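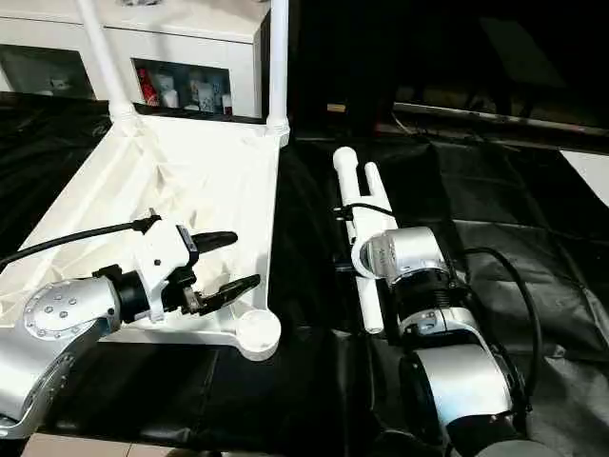
Quick one tonight, dinner is in the oven and I have maybe half an hour.

So. The move. Still on, still April, still no idea where half our stuff is going. The new place in Erkcombe is smaller than this one and the closets are a joke. One of them has a water heater in it. So the big clear-out continues.

Did the hall closet Sunday. Meant to do the hall closet AND the spare room but the hall closet ate the whole day. Coats mostly. Why do I own a ski jacket. Went skiing once, in college, fell over in the parking lot. Jacket went in the donate bag, came out, went back in. It's in there now and I tied the bag shut.

Paper was the worst. Old pay stubs, manuals for things we threw out years ago, a whole folder of takeout menus from the Hikum apartment. Two of those restaurants are gone. I sat on the floor and read the menus, which tells you how the afternoon went. Kept one. The dumpling place. Sue me.

Photos next. I've been putting it off. Mom's albums came to me when she downsized and then there are the loose ones in shoeboxes, and I finally counted, 568 loose prints. Plus the albums. Lots of them are the back of somebody's head at a wedding. Threw out the blurry ones and the duplicates and got the pile down to 200, which felt brutal and then by bedtime felt fine. The ones with writing on the back all stay, that's the rule. Grandpa's handwriting is terible but I can read it now, I've had practice.

Got three moving quotes. The first guy wanted 1,000 dollars more than the others and didn't even look in the garage. Went with Kettani in the end. They picked up the phone, they came when they said, the woman measured the couch and told me flat out it won't make the turn on the stairs at the new place. So now we're selling a couch. If anyone local wants a green three-seater with one good side, email me.

Naveen Kanaujia asked in the comments last time how I decide what goes. No system, sorry. I tried the thing where you box it up and date the box and if you don't open it in six months out it goes. Lost track of the boxes. Now I just pick it up and ask would I pay to have this carried up two flights of stairs. Works on nearly everything. Does not work on books. Books I will carry myself like an idiot.

Things still to do before the end of the month:
change the address at the bank
cancel the Satura internet (on hold 40 minutes last time, then cut off)
find the good scissors
kitchen, all of it
return the neighbor's ladder, which I have had since last summer, oops

Also need to stop buying stuff. Came home yesterday with a lamp. We're getting rid of lamps. It was on the curb, free, and the shade is nice and I was weak. Husband looked at it and looked at me and went back to his sandwich.

Spare room this weekend, for real. There's a bed in there somewhere. The kids claim they've seen it.

Oh and thank you to whoever sent the tip about asking the liquor store for boxes, got a whole carload, good sturdy ones with the dividers still in. Glasses are going in those. Will post again once the kitchen is done or once I've given up on teh kitchen.

Timer's going. Bye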